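Skatville Shared Workshop
Evening Course: Two-Arm Robots on a Home Budget
Handout 4: Rehearsing the cabinet job before you cut metal
Revised 29/07/2026

Bring this handout and your notebook. The laptop is on the bench, and the password is taped to the shelf.

Where we are

By now every group has a torso drawing, two arms and a parts list that has grown since April. You have also read, or been told, that if the robot can do the job in the simulator then the build is mostly a matter of following the drawings. I don't believe that, and I'd like you to spend this session finding out how much of it you believe yourselves.

The simulator is still worth having. A collision in it costs nothing. A collision on the bench at Riltham, where the last course ran, cost us a wrist bearing and an evening of sweeping. So we rehearse. What I object to is the word "proven," which turned up in three of the four group reports. A rehearsal proves that your model agrees with itself.

The working model is called Jelis. It has a broad white torso, two jointed arms in white and black, and a black two-fingered gripper on each. The job is a small cabinet in a corner, with a flat top and drawers in several colors. The drawers are different colors so that we can argue about the same drawer.
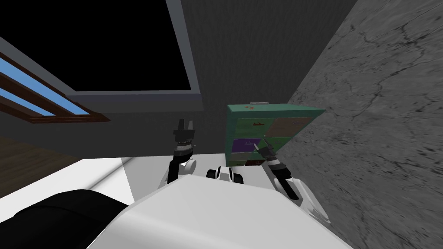
Start with reach, which people get wrong most often. The planner will tell you that a drawer is "reachable" if there is any pose of the arm that puts the gripper there. It doesn't care if the elbow ends up in your own torso, or if the pose leaves the wrist with no travel left to pull. Ask a second question every time: once I'm there, can I still move 30 centimeters straight back? If the answer is no, the drawer is not reachable in any sense that helps you.

Then there is the corner. A cabinet in the middle of a room can be approached from either side. Put it up close to two walls and the outer arm may lose much of its swing. Groups keep dragging the cabinet out into open floor because the success rate goes up. Of course it goes up. Your kitchen will not do this for you.

Exercise 1. With the cabinet left where it is, write down which arm you would use for each drawer and why. Do this before you run the planner. Then run it and mark where you disagreed. Keep both versions.

A word on the view from the head. It looks down past the torso, and once an arm is raised in front of the cabinet it hides part of what you want to look at. The tan drawer at upper right is a good one to think about, with the right gripper up in front of it. Some software carries on happily with the last good estimate and never mentions that the estimate is old. Find out if yours does.
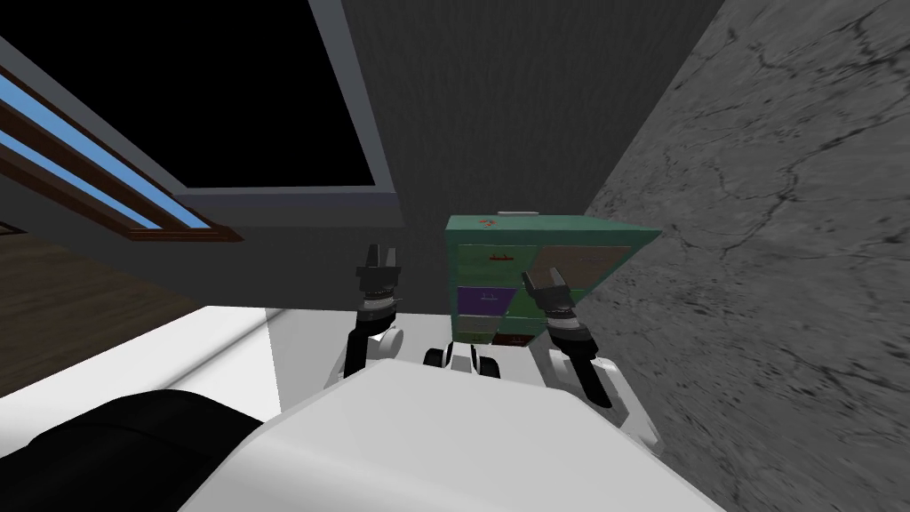 What the gripper view adds, and what it doesn't

A view from behind the fingers solves the hiding problem and gives you a new one. You get an excellent look at the gap between the fingers and lose most of the rest. Up close a green top is a green field, and you can't tell which end of the cabinet you are over unless an edge is showing.

Small things are the hard case. A thin red part with a couple of prongs looks easy when it sits between two open fingers. Now work out what has to go right: the fingers must come down on both sides of it, stop short of the surface, and close on something only as wide as the prongs allow. In the simulator the surface is exactly where the file says it is. On your bench it will be out by the thickness of whatever you shimmed the table with.

The Shenoy notes, which many of you have downloaded, advise closing until the motor current rises and then calling it a grasp. I have tried this. The current also rises when a finger presses on the table, when the two fingers meet, and when a cable snags. Use it as one clue and check it against a second.

Exercise 2. Raise the tabletop by 5 millimeters in the model and leave the plan alone. Run it 30 times. Record every failure in a few plain words ("pushed it," "closed on nothing," "hit the top"). Please don't put "noise" in the cause column.

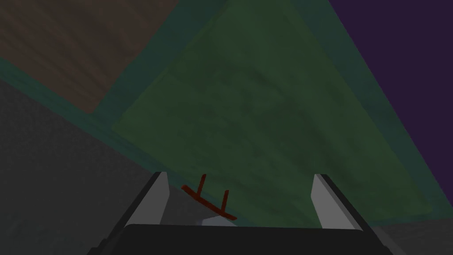
Openings and doors

An open drawer has a face you can see. An opening is a black shape with a rim, and the simulator will draw it as perfectly black if nobody put a light inside. Depth readings in there deserve suspicion. Your model may report a neat back wall because it has been told where the back wall is, and a cheap real sensor will report whatever it likes.

Check these before you send a gripper toward any opening:

1. Clearance at full finger spread, measured from the outside faces of the fingers. Several groups measured the inside.
2. The rim. Its near edge is what you will hit first, and with a slanted view it is easy to misjudge.
3. Anything beside the opening that might swing. If there's a panel standing out at an angle, decide if it is fixed or hinged, and say so in your plan.
4. The way back out. Plan it separately from the way in.
5. The gripper body, which is a good deal wider than the fingers and gets forgotten.

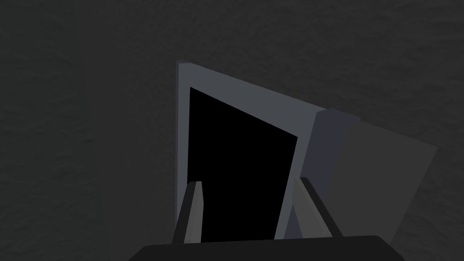 NUMBERS TO TREAT WITH CARE

One group logged 466 clean runs out of 3,000 and reported this as steady progress. It may be. But the log mixed two cabinet positions and two finger lengths, and the clean runs were nearly all from one combination. Split your log before you quote it. If you changed anything at all between runs, start a new file.

Also watch for friction. The default value in our files is generous, and drawers slide as if they had been waxed. Double it, then double it again, and see which plans survive. I'd trust those a little more than the rest - only a little.

FOR NEXT TIME

Hand in both versions of Exercise 1 and the failure sheet from Exercise 2. Handwritten is fine.

Do not order finger material yet. Two groups want longer fingers on the strength of the gripper view alone, and I would like to see the outside clearances first.

Groups still using the old torso file should replace it. The shoulder spacing in it is wrong, and the copy on the bench laptop is the one to take.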